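Does co-training still help if the second dataset is a different kitchen?
posted by wristcam_wendell

So I've been trying to reproduce the Trenamik result at home-lab scale, the one where they mix a big general pile of demos with a small set from the target task and the policy gets way better at pick and place. My big pile is 3,128 episodes I pulled together from the Ernel arm. My small set is 100 episodes of fruit between a basket and a plate, all on one counter. 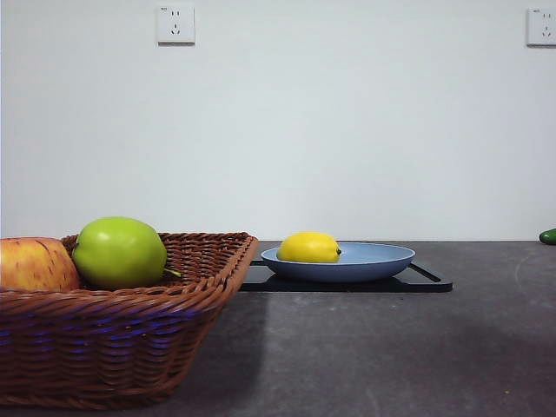 pollock_fan
Yes, it helps, but watch your sampling ratio! I had the same setup on a Pollock arm and with plain shuffling the small set got drowned out. Going to half and half per batch fixed most of my missed grasps (the lemon was always the worst, it rolls). I'd also collect more, I didn't see steady results until 300 demos.

gridsearch_gus
what camera are you using

tallbench
Half and half was too much for me, fwiw. The policy started memorizing plate positions and fell apart when I slid the plate over a few inches. I ended up at one part small set to three parts big set, on Vitent's older training code. Two other things: normalize the actions per dataset, and don't pick your checkpoint by validation loss. Mine looked best at step 2,000 and that one could barely close the gripper on anything.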